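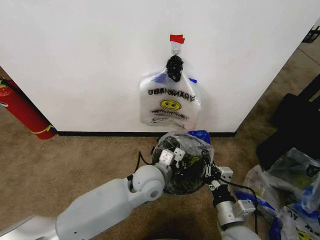 Según Ojārs Krūmiņa, el primer borrador de este informe daba demasiado peso al volumen y decía muy poco de la variedad: «Si todas las demostraciones se parecen entre sí, el modelo aprenderá una sola manera de sujetar una bolsa». Se ha atendido la observación y el apartado 2 se ha redactado de nuevo.

Informe de avance del proyecto Losora
Periodo cerrado en noviembre
Presentado a la Fundación Adamczyk

1. Objeto del periodo

El plan aprobado prevé reunir 2,000 demostraciones teleoperadas de manipulación con dos brazos, centradas en objetos deformables. Durante el periodo se trabajó con bolsas de plástico transparente y un gancho fijado a un panel. Al cierre, el conjunto contiene 921 demostraciones revisadas y aceptadas.

2. Variedad de los ejemplos

El plástico transparente plantea una dificultad conocida: los bordes se confunden con el contenido y los reflejos alteran la estimación de profundidad. Se ha pedido a los operadores que modifiquen entre episodios el punto de agarre y el grado de llenado de la bolsa. La posición inicial de los brazos se sortea al comienzo de cada turno.

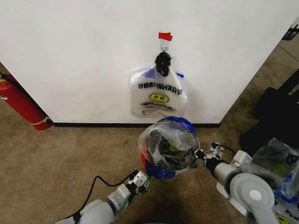

Figura 2. Bolsa llena sujeta por ambas pinzas, bajo la que cuelga del gancho.

Los episodios se guardan íntegros, incluidos los intentos fallidos, que se etiquetan por separado. Kaj Ladefoged ha coordinado la revisión — cada episodio pasa por dos personas — y ha fijado el criterio de descarte en caso de desacuerdo.

3. Incidencias

La herramienta de anotación Fudaver dejó de registrar las marcas de inicio en una parte de los episodios. Las marcas se recuperaron a partir de los registros de las articulaciones, con un retraso de tres semanas sobre el calendario. La entrega de pinzas de repuesto por parte de Umport sigue pendiente y se ha reclamado por escrito.

4. Próximo periodo

Se prevé completar las demostraciones restantes y entrenar una primera política de referencia. La evaluación se hará con bolsas no incluidas en el entrenamiento. Se solicita a la Fundación autorización para trasladar a la partida de anotación el remanente de la partida de desplazamientos, sin variación del importe total — el detalle figura en el anexo económico.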